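Segunda-feira, e a casa em silêncio

As férias acabaram hoje. Deixei os miúdos na escola às nove menos cinco (atrasados, claro, porque o mais novo decidiu que só calçava uma meia), voltei para casa, fechei a porta e fiquei parada no corredor a ouvir... nada! O frigorífico, vá. Foram 2 semanas de gente a perguntar-me onde estão as coisas, a toda a hora, até através da porta da casa de banho.

Tinha grandes planos para esta manhã. Ia tratar da roupa, responder ao e-mail do Lalit Bhatia sobre a festa da turma e desmontar finalmente a árvore, que está a largar agulhas desde o Natal. Em vez disso fiz café, sentei-me no sofá com o livro que a minha irmã me deu e li 196 páginas seguidas. De seguida! Já não me acontecia uma coisa destas desde antes de a Inês nascer – e ela faz 5 anos este mês.

O mais estranho é que pelas onze já tinha saudades deles. Passei dias a sonhar com um almoço comido sentada, à minha velocidade, e depois dei por mim a cortar a maçã em quartos e a tirar-lhe a casca, como a Inês gosta. Comi-a assim mesmo, de pé, encostada à bancada.
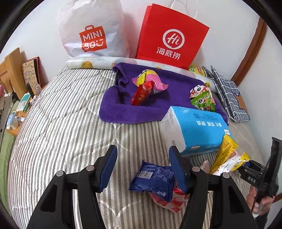

Última alteração: 08/01/2018

À tarde lá desmontei a árvore. Faltam 4 bolas, que devem estar debaixo de algum móvel até à Páscoa, e a estrela ficou presa nas luzes, por isso foi tudo enrolado para dentro da caixa e logo se vê em dezembro. O e-mail do Lalit continua por responder (desculpa, Lalit, se leres isto, eu levo o bolo!).

Fui buscá-los às três e meia. No carro perguntei como tinha corrido o dia e a resposta foi «bem». Depois quiseram saber o que era o jantar. Sopa, disse eu, e houve protestos até ao portão.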